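October, late, 11 something pm

Quick one before I fall over. Choir. First full run of the Felura piece tonight and my throat feels like I ate gravel. Altos came in early AGAIN at bar 49, me included, I had my nose in the page. Lovisa Sjöberg stopped us with one hand, didn't even look mad. Which is worse. Did it four more times till it sat right. The low bit after that is lovely though, gave me goosebumps, whole row went quiet after.

Bus home was the slow one through Fimurby. Read maybe two pages of my book. Man across the aisle eating a whole rotisserie chicken out of the bag. Smelled great. Starving.

Mom called while I was looking for keys. Knee is better, she's walking to Løken's for bread again and back up the hill. She wants to know about Christmas already. Told her I'd check with work. Have not checked with work. Must do that tomorow, first thing, write on hand.

Paid the electric, 54 and change, less than last month. Didn't pay the dentist. Still cross about the dentist.

Other thing, the concert dress. Tried it on, zipper goes up if I don't breathe, bit of a problem for singing. Either let out the side seam or go back to the black skirt. There's that seam allowance, I think there's enough. Grandma would of had it done in an evening. Unpicked about an inch and lost my nerve. Thread is all over the rug.

Supper was toast and the last of the Grornonis soup, the beet one. Too salty but hot. Ate standing up, reading the score propped on the bread bin, humming like a crazy person. Neighbor's dog joined in.

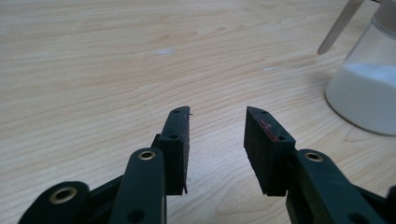 Tabletop, pale wood. Love the swirls in the grain.

Need: lozenges, hem tape, stamps, milk. Also pencil!! Lovisa says if one more person marks her score in pen she's collecting them all.

Rehearsal again in four days, sopranos separate first so I can come half an hour later. Could nap. Won't nap.

Bar 49. Count the rest. COUNT THE REST. Ok, bed.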